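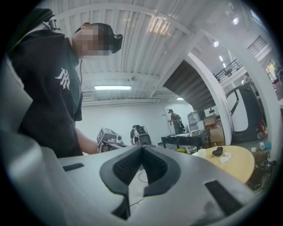
Photo: Bijan Taheri / Zodbridge Reader, 2019-05-25

The Deposit

My aunt left me the contents of a storage unit and one hundred and eleven dollars in unpaid fees on it, and the man at Norkel Storage made it clear that I could not have the first without the second.

"It's a package," he said.

I asked if I could see the contents before deciding. He said I could look through the gap. The gap was between the bottom of the door and the concrete, and a cat would have had to think twice about it. I got down on my stomach in my funeral pants and saw the feet of a chair.

"There's a chair," I said.

"Could be several," he said. He had worked in sales before.

I paid. My brother Leo, who had been left the car, drove over in it to watch. He'd already replaced the air freshener and adjusted the seat, and he kept finding reasons to hold the keys.

The door went up with a noise like a dropped drawer of forks. It was one chair. Behind it, stacked to the ceiling in boxes from the Musent soup company, was my aunt's entire correspondence with the town of Zodbridge on the subject of the bench.

I should explain the bench. In the spring of the year I turned nine, the town took away a bench at the corner of Mohammadi Street and the river road. My aunt had liked to sit on it. She wrote to ask when it would be back. The town wrote that her letter had been received. She wrote to thank them for receiving it and asked again. Everyone in the family knew this much, and we had all assumed, the way you assume about other people's hobbies, that at some point it had stopped.

"How many are there?" said Leo.

She had numbered them. The last one was 1,829.

We took turns on the chair. The early letters were what you'd expect, polite and then less polite. Around the third box she got a new person at the other end, someone who signed only as "Office of Streets and Seating," and things picked up. The Office regretted the delay. My aunt doubted that an office could regret anything. The Office wrote back that it had been having a hard winter, as it happened, and its knee was bad.

"Oh no," said Leo.

After that the bench came up once a page, usually near the bottom, like a cousin you have to ask after. They did recipes. They disagreed about soup. My aunt, who had told me at my own wedding that she found marriage a lot of fuss over a sofa, wrote four sides on the color of the river in June and then asked whether there was any news on the slats.

"Did you know about this?" I said.

"I knew she bought a lot of stamps."

There was a stretch of 16 letters in which they weren't speaking, and the way they weren't speaking was by mail. "Dear Office, I have nothing to say to you." "Dear Madam, your letter of nothing has been received." Leo read those out loud and did the voices. He gave the Office a deep one, with a limp in it somehow.

The last box was only half full. On top was a work order, stamped and signed, approving a replacement bench at the corner of Mohammadi Street and the river road. It was eleven years old. Clipped to it was a note in the Office's handwriting. "I can send this through whenever you like," it said. "You would have no further reason to write."

My aunt's reply was underneath. She kept copies of everything. "Dear Office," it said. "I don't see what the hurry is."

Leo got up and walked to the car and adjusted the mirror for a while. When he came back, he asked if the order was still good, and I said I had no idea, I didn't know how long a bench kept.

The man from Norkel wandered over to ask if we'd be renewing. I asked what it would cost. He named a figure that showed he'd been watching our faces.

"And if I just want the chair?"

"It's a package," he said.

We put the chair in the back of Leo's car, where it scratched something he would bring up at Thanksgiving, and drove it to the corner. The spot was still bare, with the bolt holes full of gravel. I set the chair down on it facing the river and sat. It wobbled. A woman walking a terrier asked if I had permission for that.

I told her I was going to write to someone.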